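Week 3 notes – small monasteries and the land they lived off

Hello again. I've typed these up from my own scribbles, so forgive the jumps. Last week we stayed inside the church walls at Skellmont and I promised we'd go outdoors this time, to the fields, the barns and the people who did the milking.

The word to get hold of first is "dependency". A big house (the mother house) would own land a day or more's walk away, and it made sense to put a couple of monks out there to look after it. They'd have a chapel, a store, somewhere to sleep and usually an oil press or a mill. Some of these places grew into proper little communities. Others never had more than 2 brothers and a mule, and when the brothers died the roof went soon after.

Tulside is the one I want you to know well, partly because the account book survives and partly because I love it! It gives us a run of entries for grain, wax, lamp oil and rope. In one bad year the brothers bought in barley, which is a lovely little clue, as they were supposed to be sending grain up the hill to the mother house. Read the Benedita Moreira chapter on this before September if you can. She thinks the land was simply poor. I'm not so sure – I think they were feeding a lot of visitors around the feast day and didn't like to say so. 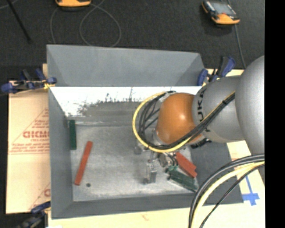 Robot arm reaching into a metal bin.

Now, feast days. A dependency might be quiet all year and then fill up overnight. At Suvumia the later parish notes talk of 1000 loaves blessed in one evening, and even if you knock a bit off for local pride, that's still a great deal of baking for a place with one oven. Bread went to pilgrims, to neighbours and to anyone who'd carried water up from the spring. Have a think about who paid for the flour, as we'll come back to it.

Then there's the question of what happens when a ruined chapel is brought back into use. Inmaculada Toledo has a good essay on this (it's in the reading pack, 13 pages, very readable). She's cross with restorers who scrape the walls back to one "proper" period and lose all the candle soot and scratched names. Çetinkaya takes the other side and says a working church has to be allowed to look cared for. I go back and forth, and I'd like to hear you argue it out.

For next time: read Toledo, look over the Tulside accounts and bring one entry you can't make sense of. We start at ten, in the usual room.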